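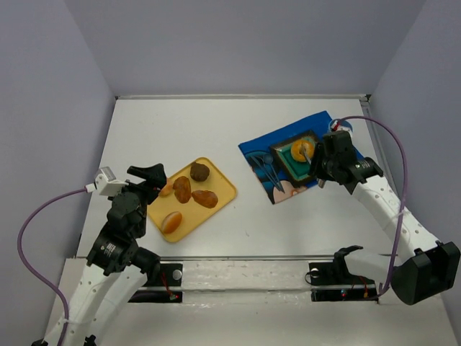 ## 4. Bread names and what people mean by them

This section takes the bakery words on their own. The full word list is in the appendix. We had 2363 answers from two towns, Rantala and Velley, and after cleaning almost 400 were dropped, mostly blanks and a few where the same person had plainly filled in the form for the whole household.

First the plain finding. "Roll" travels. "Bun" does not. In Velley a bun is sweet or it isn't a bun, and speakers were quick to say so. In Rantala the word covers soft savoury bread too, and the older the speaker the wider it gets. Same pattern for "cob", though with far fewer answers, so caution there. "Bap" sits somewhere between and we don't try to place it.

Miettinen's earlier work put the split down to the mills. Flour came by different routes, the bread was different, the words followed. We're not convinced. Shop signs from the period (Onov collection, box 4) show both words in both towns, often on the same sign. Trujillo found the same in price lists. What changed is who was doing the selling, and that came later.

Figure 5. Mixed bread items on a yellow tray.
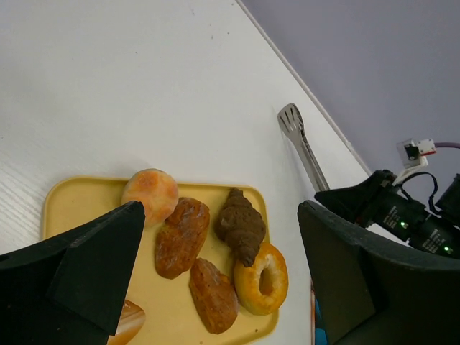
Age matters more than we expected. Speakers under thirty in Rantala now side with Velley on "bun", and several gave two answers, one for home and one for the shop. We coded these as the home form. That choice is open to argument and it does shift the totals a little, mainly for "cob". Gender made no differnce we could find. Nor did length of time in the town, which was a surprise, as incomers might be expected to keep the words they came with.

A note on shape. Long or oval breads were named with less agreement than round ones. "Finger roll", "bridge roll", "long bun", "just bread". Some speakers named by use (what goes inside) and would not be pushed off it. Yazıcı reports something close to this for Collov, with filled breads only. We'd want more towns before saying it is general.

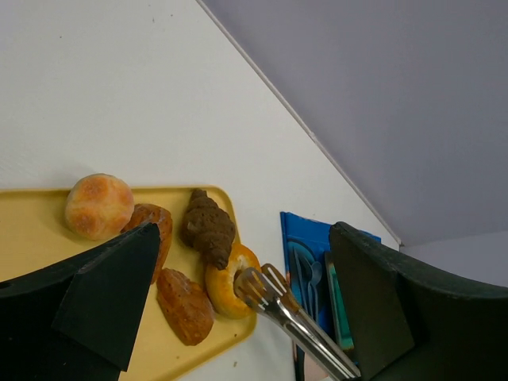 Kokkonen, on reading a draft of this section, objected that naming by use is no different from naming by shape, as long breads get long fillings and the speaker is only reporting the habit. Fair point, and our form can't seperate the two. Kallio's interviews may help, as they ask for the word before any filling is mentioned. We come back to this in section 6, after the cake words.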